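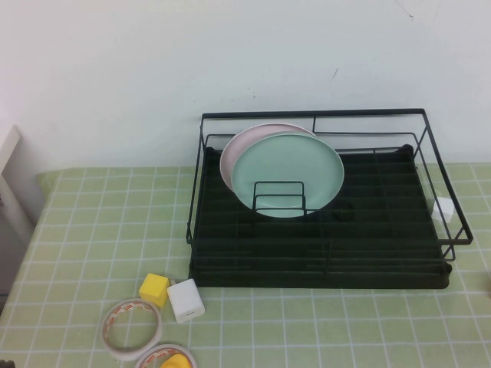
Why do people who own a dishwasher go on washing some of their dishes by hand? Mostly out of habits they picked up in the kitchens they grew up in, and these habits bend only a little to the size of the household or the age of the machine.

**Figure 2.** Plates standing upright in a wire dish rack.

## 4. Washing by Hand in Homes With a Dishwasher

We came to this question sideways. The survey described in Section 3 was meant to be about hot water, and the item on hand washing was added late, at the suggestion of Kyung-hwa Oh, who had noticed in the pilot round that people kept drifting back to the subject whatever they had been asked. We are very glad she spoke up. Of everything we mailed to the 200 households in Veldale and Verwood, this was the item with the longest answers, and several people turned the sheet over and carried on across the back (one added a drawing of her mother's sink, with the taps labeled).

### 4.1 What gets washed by hand

The answers fell into a pattern that will surprise few readers who have ever stood at a sink. Good knives, wooden spoons and cast iron were kept out of the machine nearly everywhere, and the makers' own advice was often given as the reason. More interesting to us were the ordinary things that any machine could handle perfectly well: the breakfast cup, the one small saucepan, the plate from a late lunch eaten alone. A dish rack (Figure 2) therefore stays in use in many homes long after the dishwasher has been put in, and people spoke of it with a good deal of affection, even when they grumbled about the space it took up.

Household size mattered less than we had expected. We had supposed that people living alone would wash nearly everything by hand, as a machine takes so long to fill for one person, and that large families would hardly do it at all. There was some difference in that direction, but it was a modest one, and it shrank further once we looked at Veldale and Verwood separately. Large families had their own late-evening pans, their own school lunch boxes needed again by morning, and their own teenagers who would wash a single glass at 11 p.m. sooner than empty a clean machine to make room for it.

### 4.2 Where the habit comes from

For the follow-up we sat down with 30 people in their homes and let them talk for as long as they liked. We asked each of them who had taught them to wash dishes, and almost all could answer at once, with a name and usually a room. The order of washing came up again and again. Glasses first, then silverware, then plates, with the greasy pans left for the end, was recited to us nearly word for word by people who had never met. Some still followed it when there were only three things in the sink.

Older residents of Verwood often tied their habits to the Canell pottery, which opened in 1892 and sold its seconds cheaply to local families for several generations. The glaze on those seconds was known to craze in very hot water, so children were taught to wash them quickly and never leave them to soak. Many of the dishes are long gone. The rule about soaking has stayed, and we heard it applied to modern stoneware, to glass baking dishes and, in one case, to a plastic colander. The person who told us about the colander laughed when she heard herself say it, and then said she did not plan to change.

The accounts from the Hong Street apartments were a little different. The kitchens there are small, and most residents had lived without a machine for many years before the building was refitted. They described washing up as a time for company, with one person at the sink and another drying, and a fair number said that the best talks of the day still happened there.

### 4.3 Some cautions

People who love to talk about washing dishes are probably more likely to return a survey about it, and we would not want our results stretched to cover towns very unlike these two. We also relied on what people told us about their habits. The kitchen diaries, which came to over 1000 pages, agree fairly well with the interviews on which items were washed by hand, though they suggest that people wash up by hand somewhat more often in March than they remembered when we spoke to them in the summer. We return to the diaries in Section 5.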